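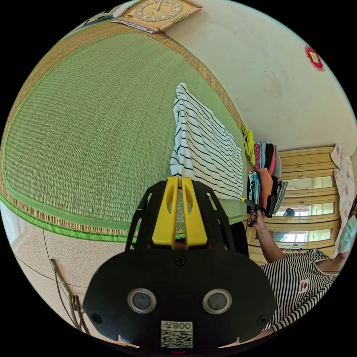 I'd gone to talk about a summer mat, and we spent the first ten minutes on shirts. My host in Hemum has run the Skillden laundry column for two years and folds everything on the bed. "A table's too small for a sleeve," she told me, "and I'm too old to kneel on the floor." I liked the room straight away, with the square clock up on the wall in its wooden surround and the green woven mat with its bright edging. "I look at that clock far too much!" she said, laughing.

So why a mat at all? "Cotton sheets grab," she said. "You pull a sleeve straight and the whole bed comes with it. On a mat it slides."

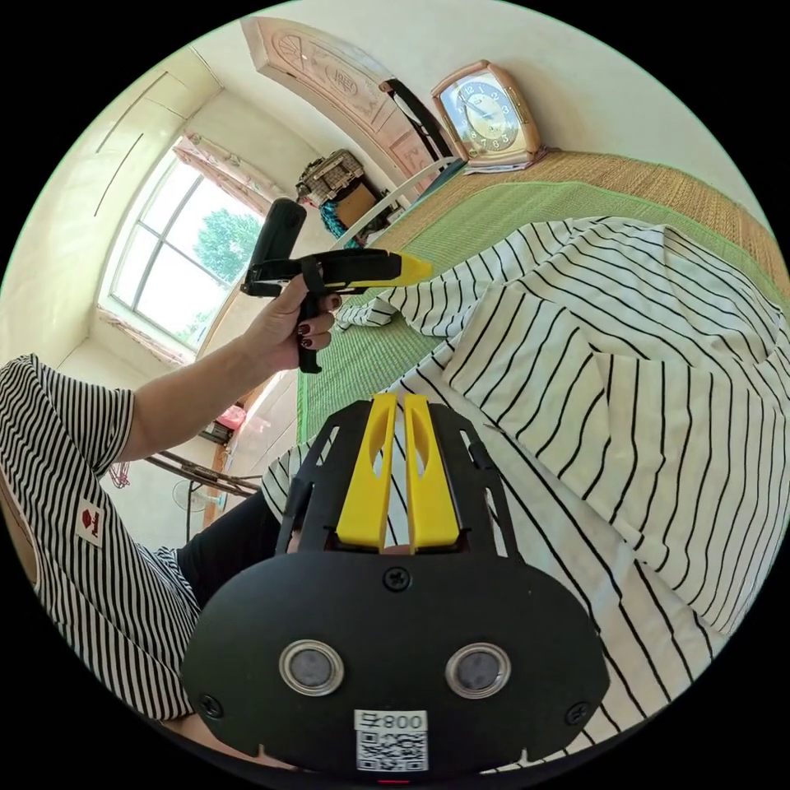 She bought hers from Owino one hot July and has only replaced it once (the first went to her sister's dog, long story). I asked about stripes, which I always get wrong. She says you can use them as a ruler: line up a stripe at each side seam and the fold will be square, more or less.
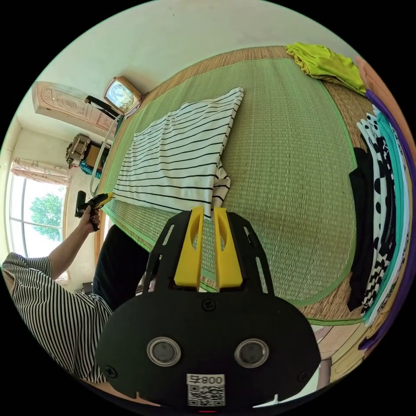 Green mat on the bed, with the tan straw showing at its edges.

Then we got on to long sleeves, and she had opinions. "Everyone folds the sleeve first. Smooth the body first! Collar to hem, flat hands, then the sleeves." Her limit is six to a pile, "or it leans and you're doing the lot again by teatime." I confessed that mine go in the drawer rolled up. She was kinder about it than I deserved, and sent me off to try a Drerkis folding board, which she doesn't use herself.

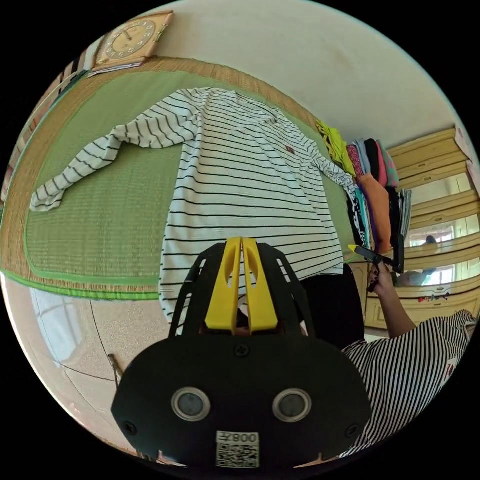

Striped shirt laid out on the mat, folded clothes to the right.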